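## 7. Failed pick-ups and dropped cutlery

Read this section before running any table-clearing task in the Kedow simulator, and again if the run log shows fault 21 (grip not confirmed).

Fault 21 was added after a run at Trerwood in July. The program reported a finished task, but the arm had been carrying a spoon it did not have a proper hold of. Imogen Staniforth found the fault when she replayed the log. The grip check at that time looked only for contact. Any touch on a finger counted as a grip, so cutlery resting on top of the gripper passed the check.

The same program settings are used on the real arm. A poor grip that does no harm in the simulator can drop metal objects on a person or into the arm's joints.

**CAUTION:** Do not copy a task to the real arm while fault 21 is open in its log. Clearing the message on screen does not close the fault.

### 7.1 When fault 21 appears

1. Press **Pause**. Do not press **Reset**. Reset puts every object back at its starting place and the state at the time of the fault is lost.
2. Write down the run number and the step number shown in the lower bar.
3. Save the state with **File > Save state**. Add the run number to the file name.
4. Open the wrist view and look at where the object is in relation to the fingers.
5. Open the rear view and the side view. Check the arm for contact with the table, chairs or anything else in the room.
6. Open the **Contacts** panel. A sound grip has one contact on the inner face of each finger. Contacts on a fingertip, a link or the housing do not count.
7. Choose the cause from the table in 7.2 and enter it in the log.

**Note:** The saved state does not keep your camera positions. If you have moved a camera, save the view as well.

### 7.2 Causes

| What you find | Likely cause | Go to |
|---|---|---|
| Object lies across the gripper, not between the fingers | Approach height set too low | 7.3 |
| Object between the fingers but turned | Closing speed too high | 7.4 |
| Fingers closed, object still on the table | Object position out of date | 7.4 |
| Contacts listed but nothing near the gripper | Damaged object model | 7.5 |

### 7.3 Setting the approach height

Thin objects such as spoons and forks are the usual trouble. The gripper goes down too far, one finger gets underneath, and the object is lifted without being held.

1. Load the saved state and choose **Arm > Open and withdraw**. Let the object fall. In the simulator this is safe.
2. Raise the arm until the fingers are well clear of the table and everything on it.
3. Open **Task > Approach**. Set the clearance to 4 mm for cutlery.
4. Tick **Require opposed contacts**. This box is off in tasks made before version 15.
5. Run the pick-up at quarter speed with the wrist view open.
6. Repeat with the object turned to a different angle. One good pick-up is not enough to close the fault.

Check all the views, as one on its own can hide the fingers behind the arm. 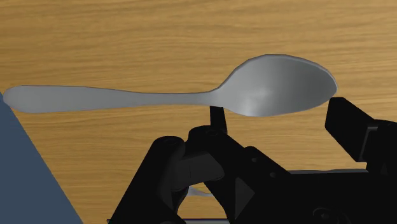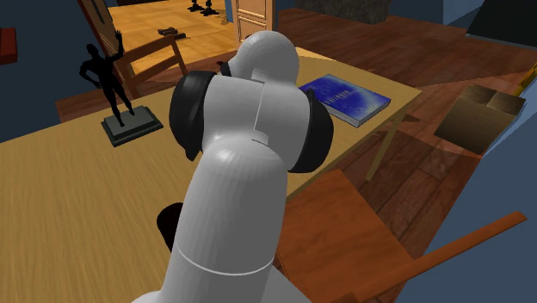
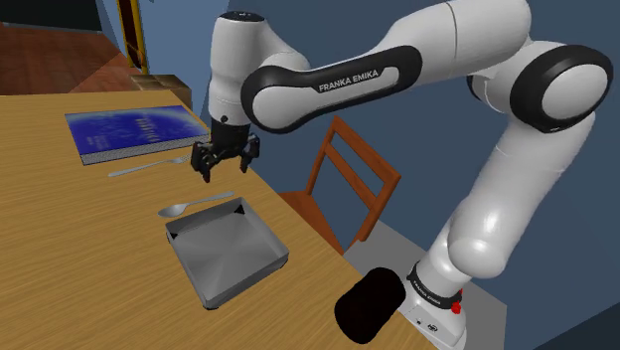 If the fault comes back after the clearance has been changed, do not keep lowering or raising the value in small steps. Go to 7.4 and check the closing speed first. Graham Mapplebeck spent most of a day on the clearance setting at Trerwood when the speed was also wrong.

### 7.4 Closing speed and object position

1. Open **Task > Grip** and set the closing speed to **Slow**.
2. Choose **Objects > Refresh positions**. Wait for the bar to turn green.
3. Run the pick-up again at quarter speed.
4. If it holds, return to full speed and run it once more.

**CAUTION:** Do not raise the grip force to cure a slipping object. In the simulator a high force can push two models into each other, and the object may then jump away at speed. On the real arm it can bend the object or mark the finger pads.

### 7.5 Damaged object models

Delete the object and add it again from the Gritis library. If the contacts are still listed, send the saved state to Mireille Semaan and mark the task **On hold**.

### 7.6 Closing the fault

The fault may be closed by the shift lead or by Sandra Fairclough. Enter the following in the log:

- run number and step number
- cause, from the table in 7.2
- old and new settings
- name of the person who watched the repeat runs

The person who changed the settings must not be the one who closes the fault. Tasks with no entry stay locked and show message 897 when you try to export them.

Section last changed 8 October 2018. Report errors in this section to Sandra Gosling.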